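Brevidlow Public Media > Programming Board > Minutes

Agenda | Minutes | Schedules | Contact

Minutes of the August meeting

The meeting was called to order at 6:30 p.m. with İlker Şimşekoğlu presiding. A quorum was present. The minutes of the previous meeting were approved as circulated.

1. Drama series "Parnus"
The board reviewed the co-production agreement with Farouk Pictures. Delivery of the first 3 episodes has been moved up, and the remaining episodes will follow under the original terms. A motion to accept the revised schedule carried. Subtitled versions will be offered on the station's website the morning after broadcast.

2. Viewer survey
The survey drew 3,331 responses. Written comments, of which there were 127, chiefly concerned the late start of the Sunday film. The matter was referred to scheduling.

3. Licensing
The Trolter documentary library may be renewed for 18 months. Members asked that repeat rights be stated in the contract before signature.

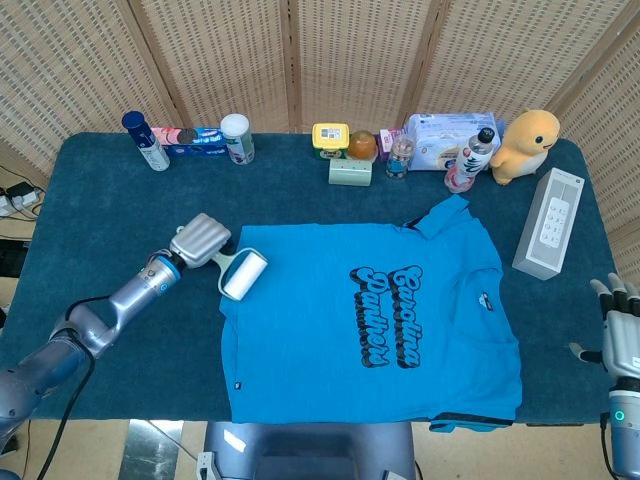
The chair will write to Trolter on this point and report at the next meeting.

4. Other business
A request to extend the evening arts program to one hour was tabled.

The meeting was adjourned at 8:05 p.m.

Shares: 4 | Comments: 0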